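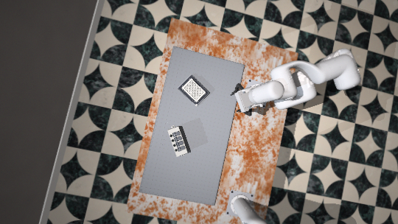

Saturday, 3 p.m., and the computer lab at Merar smells like microwave popcorn. Jerome Pangilinan has three windows open on his laptop and is arguing with a simulator. A white arm on the screen has stopped short again, and somebody behind him yells "Offset!" before he can scroll up to the line of code that did it.

It's the offset. It's nearly always the offset!

The Merar robotics club spent its first few years doing what most student clubs do, building wheeled bots that pushed foam balls around a gym. They were good at it, too. Then last fall a few of the members who were taking biology started complaining about pipetting (hours of it, row after row, with your thumb going numb), and the club went looking for a different kind of problem. What they came back with is Jastine, a two-armed lab bench that lives entirely in software and that has eaten every weekend these students have had since.

The idea is easy to say out loud. Put a well plate on the bench, put a piece of lab equipment next to it, and teach a pair of robot arms to work around both without knocking anything over. The club wants Jastine to handle a whole routine by November, when they take it to the Tagle Challenge, a student contest for simulated lab automation. Teams get the same task list and the same 40 minutes, and the judges change the layout of the bench on the day. You can't just memorize where things go. 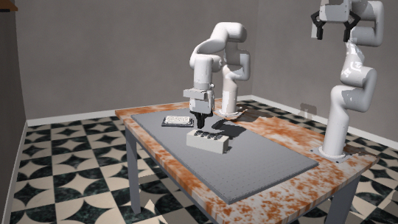

That last rule is what makes it hard, and it's also what gets everybody in this room so worked up. A plate that's turned a few degrees from where you practiced is a completely different plate as far as a lazy program is concerned. So the club practices crooked. Before each run someone gets to be the "gremlin," which means they slide the objects around and spin them to whatever angle they feel like, and then the programmers have to live with it. The job rotates. Everyone wants it.

Cyprian Olszewski wrote the part that decides which arm gets to move. He calls it Jerker, after the way the arms behaved the first week he ran it, and the name stuck even though the motion has smoothed out a lot. Jerker is basically a traffic cop. One arm goes in low to do the work and the other waits up high with its fingers open, and they don't share airspace unless Jerker says they can.

"I thought the grabbing would be the tough part," Olszewski told me, spinning in a chair that really should not be spun in. "It's the waiting! Getting one arm to hang back and not be dumb about it took me most of the spring."

He pulled up a folder of old runs to show me. In one, both arms went for the same spot at the same moment and folded up like lawn chairs. He played it four times. By the fourth, half the club had wandered over to watch.

The team treats the well plate with a lot more respect. The grid of wells is the whole point of the exercise, and a run that bumps the plate scores zero in that round no matter how nicely everything else went. Pangilinan handles the close-up views for this reason. He spends his time on the holder, the clips and the corners, checking that the program's idea of the plate's angle lines up with the one on the screen.

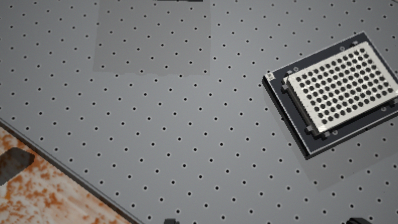 *The well plate in its holder on the perforated work surface, from one of the club's simulated views.*

Why do it all in simulation? Money, for one thing. The club raised 3,000 dollars last year between a car wash and a used textbook sale, and that doesn't get you far in the world of real arms. It did buy them a decent graphics card and a lot of popcorn. But ask the students and they'll talk about speed before they talk about cost. They can reset the bench in a second. They can try the silly idea first, and a silly idea is how they got their current approach path, with the arm coming straight down from above where it used to sneak in from the side.

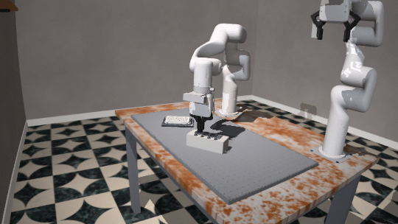
Contact is where the afternoon's work has gone. Fingers meeting a block sounds like nothing, and then you watch these students tune it for two hours. Come down too fast and the physics engine throws a fit. Come down too slowly and you're burning contest time. Pangilinan likes a cautious descent with a short pause at the end. Olszewski wants the pause gone. They've been having this argument since lunch, cheerfully, and each has a spreadsheet.

A first-year student had the gremlin job while I was there, and she was ruthless about it. Every new layout got a groan from the programmers and then a quick huddle, with people pointing at the screen and talking over each other. I've sat in on plenty of engineering meetings with less going on in them.

What comes after Tagle depends on who you ask. Some of the members want to open the gremlin role to other schools, so strangers could send in layouts for Jastine to deal with. Olszewski would like to rewrite Jerker from scratch, which made Pangilinan put his head down on the desk. The biology students mostly want to know when any of this is going to save their thumbs.

At six the building starts to close up and the overhead lights go off at the far end of the hall. Pangilinan asks for one more run. The gremlin is already moving the plate.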